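Sullau Opens Its Shower Corners for Spring Cleaning

SULLAU, March. Stullitz, the bathroom care firm that has spent nine years asking people to look down, today announced the return of its Low Corner Month, a campaign devoted to the part of the shower where things are put "for now."

The firm asked 115 households in Sullau and neighboring Parnska what they keep in their shower corners. Of these, 108 named at least one object that has no business in a shower. The other seven asked for more time.

"People scrub the tile at eye level until it shines," a company spokesperson said. "The metal track at the bottom gets a kind word and a closed door."
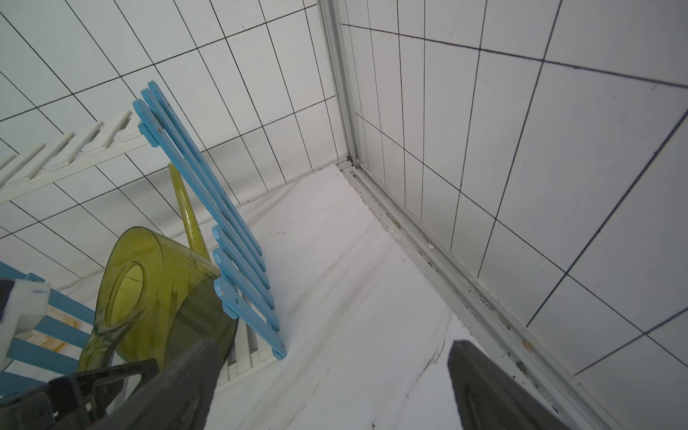

A tiled corner with its metal track, a cloth on the floor, and a slatted board leaning against the wall.

Tracks are the campaign's main concern this year. Dark specks settle along the channel, where a mop can't reach and a sponge won't bend. Stullitz recommends an old toothbrush, warm water and dish soap, worked from the wall outward, then a dry rag. The firm sells a brush for the job and admits the toothbrush is nearly as good.

Slatted pieces get their own page in the free guide. Take them out, brush between the slats, check the screws, and stand them somewhere that is not the shower. Anything plastic with a spout or a scoop should be rinsed, wiped for streaks and given a hook.

The guide, written with the Lý design studio, runs to a single folded sheet. A first printing of 1000 copies will be available at hardware stores in both towns through the end of the month.

Media inquiries may be sent to the Stullitz press office in Sullau. Replies go out before noon.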